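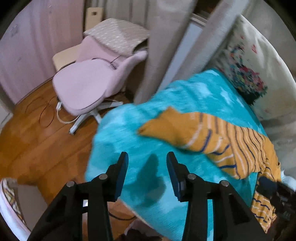 4. Lavar e secar mantas de lã polar

Esta secção aplica-se às máquinas de lavar e secar Illow com o programa Mantas. Nos modelos sem este programa, utilize Sintéticos a 30 °C com centrifugação reduzida e siga os mesmos passos. Para edredões com enchimento de penas, consulte a secção 5.

Leia a etiqueta da peça antes de começar. Se a etiqueta indicar uma temperatura inferior à do programa, prevalece a etiqueta.

4.1 Antes da primeira lavagem

As mantas novas de lã polar libertam bastante pelo nas primeiras lavagens, sobretudo as de cores vivas e as tingidas em tons misturados. Lave-as sem outras peças nas primeiras 2 lavagens.

1. Retire as etiquetas de cartão e os fios de plástico.
2. Sacuda a manta ao ar livre ou numa varanda.
3. Verifique os bolsos, se os houver, e feche fechos e molas.
4. Procure costuras abertas nas orlas. Uma orla solta pode prender-se no tambor durante a centrifugação.
5. Vire a manta do avesso se só um dos lados for felpudo.

Nota: para verificar se a cor é sólida, humedeça um canto pouco visível e pressione-o com um pano branco durante um minuto. Se o pano ficar manchado, lave a manta em separado até a água sair limpa.

4.2 Manchas

Trate as manchas com a manta ainda seca. A lã polar absorve pouca água e a sujidade fica normalmente à superfície.

1. Retire os restos sólidos com uma colher ou com o dorso de uma faca sem serrilha.
2. Aplique uma pequena quantidade de detergente líquido diluído em água fria.
3. Deixe atuar 5 minutos.
4. Passe um pano húmido no sentido do pelo. Não esfregue em círculos.
5. Coloque a manta na máquina sem deixar secar o detergente.

Manchas de gordura: utilize detergente da loiça em vez de detergente da roupa, uma gota de cada vez. O excesso provoca espuma e pode levar a máquina a interromper o programa.

Cera de vela: deixe endurecer e retire à mão. Não utilize o ferro com papel absorvente, um método indicado para o algodão mas que derrete a fibra de poliéster.

Atenção: não utilize lixívia, aguarrás nem tira-nódoas em aerossol à base de solventes. Não coloque na máquina peças que tenham estado em contacto com gasolina ou diluente.

4.3 Carregar o tambor

1. Abra a porta e confirme que o tambor está vazio. Verifique também a dobra da borracha.
2. Coloque a manta aberta e em camadas soltas, alternando os lados. Não a enrole nem a dobre em quadrado.
3. Deixe livre um espaço de uma mão na parte superior do tambor.
4. Se a manta for pequena, junte uma ou duas peças de poliéster de cor semelhante para equilibrar a carga.
5. Feche a porta até ouvir o trinco. Certifique-se de que nenhuma ponta do tecido ficou presa na borracha.

Não lave mantas de lã polar com toalhas. O pelo do algodão agarra-se ao poliéster e é difícil de remover depois da secagem.

Carga máxima do programa Mantas: uma manta de casal ou duas mantas individuais. Uma manta de casal de 220 x 240 cm ocupa quase todo o tambor, mesmo que o peso esteja abaixo do limite indicado na placa - neste programa conta o volume.

4.4 Detergente

Utilize detergente líquido. O detergente em pó pode não se dissolver por completo a baixa temperatura e deixar resíduos brancos no pelo.

1. Puxe a gaveta até ao batente.
2. Baixe a patilha azul do compartimento II para a posição de detergente líquido.
3. Deite metade da dose recomendada pelo fabricante para uma carga normal.
4. Deixe vazio o compartimento do amaciador.
5. Feche a gaveta devagar.

Nota: o amaciador envolve as fibras e torna o pelo baço ao fim de poucas lavagens. Se a manta já foi tratada com amaciador e está áspera ou pegajosa, faça uma lavagem sem detergente, com um copo de vinagre branco no compartimento II.

Se a água da sua zona for dura, consulte a tabela da secção 2 antes de reduzir a dose.

4.5 Iniciar o programa

1. Rode o seletor para Mantas. O visor mostra a duração prevista, que pode mudar depois da pesagem da carga.
2. Prima Temp. até aparecer 30. Para peças de cor escura, escolha o símbolo de água fria.
3. Prima Centrif. e selecione 800. Não selecione um valor superior.
4. Se alguém em casa tiver pele sensível, prima Enxaguamento +.
5. Prima Início. A porta fica bloqueada.

O programa Mantas dura 130 minutos com Enxaguamento + ativo. Os primeiros minutos decorrem sem entrada de água, enquanto a máquina distribui a carga.

Para interromper, prima Início durante três segundos. A porta só desbloqueia quando o nível da água estiver abaixo do vidro. Não force o puxador.

4.6 Secar na máquina

Atenção: seque as mantas de lã polar apenas no nível Delicado. As temperaturas altas encolhem as orlas e deixam o pelo duro, e este dano não se corrige.

1. No fim da lavagem, retire a manta e sacuda-a.
2. Limpe o filtro de pelos. Depois de uma manta nova, limpe-o também a meio da secagem.
3. Volte a colocar a manta, sem a dobrar.
4. Selecione Secar e, em seguida, Delicado.
5. Regule o tempo para 40 minutos e prima Início.
6. Retire a manta logo que termine a fase de arrefecimento.

Se as bolas de secagem Jikico forem fornecidas com o seu modelo, coloque duas no tambor. Não as utilize durante a lavagem.

4.7 Secar ao ar

A lã polar seca depressa ao ar e não precisa de ser passada a ferro.

- Estenda a manta sobre duas cordas do estendal, para repartir o peso.
- Evite o sol direto nas cores vivas.
- Não a coloque sobre radiadores nem aquecedores a gás ou elétricos.
- Vire-a uma vez, quando o lado exterior já estiver seco ao toque.

Confirme que as costuras estão secas antes de guardar a manta. São a última parte a secar e a primeira a ganhar cheiro a mofo.

4.8 Guardar

Guarde as mantas em sacos de tecido ou em caixas com abertura para o ar. Os sacos de vácuo Nishad podem ser utilizados durante uma estação, mas deixam vincos no pelo, que desaparecem ao sacudir a manta ou com um ciclo de secagem Delicado de dez minutos. Não coloque objetos pesados por cima.

4.9 Problemas frequentes

A máquina para antes da centrifugação e o visor mostra E13.
A carga está desequilibrada. Abra a porta, solte a manta com as mãos e selecione Centrifugação. Se o código voltar a aparecer, junte uma peça pequena ou retire uma das mantas.

A manta sai com muita água.
Verifique se a velocidade selecionada não é inferior a 800 e limpe o filtro da bomba (secção 7.2). Depois de lavar mantas novas, é normal encontrar pelo no filtro.

A manta tem borbotos.
Passe um pente para tecidos com a manta estendida numa superfície plana. Nas lavagens seguintes, vire-a do avesso e não a misture com calças de ganga.

A manta ganha eletricidade estática.
Reduza o tempo de secagem em dez minutos e termine a secagem ao ar.

Há espuma visível no vidro no fim do programa.
Selecione Enxaguamento sem adicionar produto. Na lavagem seguinte, reduza a dose - a lã polar retém pouco detergente e quase todo fica na água.

Se o problema persistir, anote o código do visor e o número de série gravado na parte interior da porta e contacte a assistência Jendidby. Não desmonte o painel superior.

Secção revista em 22/11/2021. As instruções do programa Mantas substituem as da folha solta entregue com os aparelhos vendidos até fevereiro do mesmo ano.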